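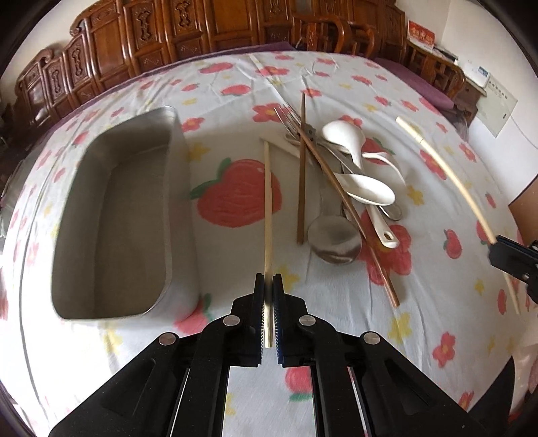 Figure 5-1. Utensil sorting with two hand-held grippers. Left gripper closed on a pale bamboo chopstick; steel basin at left, utensils at right.

5. Recording a Demonstration by Hand

This section covers recording a task with the Skoleck hand-held gripper pair. The operator does the task with the grippers, and the recordings are later used to train the arm controller. No arm needs to be powered or present during recording. For remote control of a mounted arm, see Section 6.

Read Section 4 (Charging and Pairing) first. Both grippers must show a steady green light before you begin.

5.1 Choosing a work surface

Any flat surface between knee and waist height can be used. A bed, a table, a counter or a floor mat will all work. Soft surfaces let small items sink or roll, and the operator should practice on them before recording.

Patterned cloth is allowed. The tracking software finds its position from fixed detail in the room, and it does better with a busy background than with a bare white wall. Carved furniture, wall pictures and printed fabric all help.

CAUTION: Do not record facing a mirror or a large dark window. Reflections can cause the tracked position to jump.

NOTE: If the cloth moves when you pick something up, stop and smooth it out between takes. Small wrinkles are fine.

5.2 Laying out the items

The steps below use the utensil task, where mixed items are moved one at a time from a pile into a container.

1. Place the container on one side of the work surface. Leave a hand's width between its rim and the edge of the surface.

2. Place the utensils in a loose pile on the other side. Let them cross and overlap. Chopsticks, forks, spoons and ladles can be mixed, and so can wood, steel and ceramic.

3. Make sure the container is empty.

4. Stand or kneel so that you can reach both the pile and the container without taking a step.

5. Change the pile before every take. Do not rebuild the same arrangement from memory. A set of recordings in which the fork is always on top will teach the arm to look for a fork on top.

CAUTION: Ceramic pieces can chip if dropped into a metal container. Lower them until they touch the bottom, then open the jaws. Remove sharp knives from the pile.

5.3 Holding the grippers

1. Take one gripper in each hand, with the trigger under your first finger.

2. Squeeze each trigger fully and release it. The jaws should close evenly and open without sticking.

3. Check the ridged pads on both jaws. They should sit flat, with no lifted corners. Replace a pad that has torn or gone smooth (part 876, sold in pairs).

4. Check the pivot screws on the side plates. If one turns under your fingernail, tighten it with the supplied driver before recording.

5. Keep your free fingers behind the side plates. Fingers that stray in front of the jaws block the view and make the take unusable.

5.4 Recording a take

1. Press the record button on the left gripper. Both grippers beep once.

2. Hold still over the work surface for five seconds. The software uses this time to fix its starting position.

3. Reach for one item. Close the jaws on it near the middle, or slightly toward the heavier end. A chopstick may be held upright or at an angle.

4. Lift the item clear of the pile before moving sideways. If a second item comes up with it, lower both and try again. You do not need to stop the recording — a corrected grasp is useful training data.

5. Carry the item to the container at an even speed, lower it and release.

6. Repeat until the pile is gone or you reach the take limit. The limit is 13 items.

7. Bring both grippers back over the work surface, hold still, and press record again. Both grippers beep twice.

NOTE: Both grippers may hold an item at the same time. Long, thin items such as chopsticks can strike each other, so keep the gripper tips a forearm apart while both are loaded.

NOTE: Do not touch the items with your bare hands during a take. If something falls to the floor, leave it there and finish with what remains.

5.5 Difficult items

Chopsticks. Thin round sticks roll when the jaws close off center. Bring the jaws down with one pad on each side of the stick, then squeeze slowly. If the stick lies flat on cloth, press down lightly so the pads reach below its widest point.

Spoons lying face up. Grip the handle, not the bowl. If the handle is buried, move the items on top of it first.

Ladles. Grip close to the bowl. A ladle held by the end of its handle will swing.

Paper scraps and wrappers. Leave these on the surface unless your task sheet lists them as items.

5.6 Checking and saving

1. Connect the left gripper to the computer and open Floltstead.

2. Select the take and press Review. The track line should be smooth from start to end. A break in the line is marked in red.

3. Delete any take with a break longer than one second. Shorter breaks are filled in when the file is saved.

4. Enter the task name and the surface type, then press Save.

A full set for the utensil task is 41 takes. Smaller sets can be saved but will show as "Partial" in the task list, and the training step will ask you to confirm before it starts.

If a saved take does not appear in the list, close Floltstead, disconnect the gripper and repeat from step 1. The original file stays on the gripper until you clear it (Section 8.2).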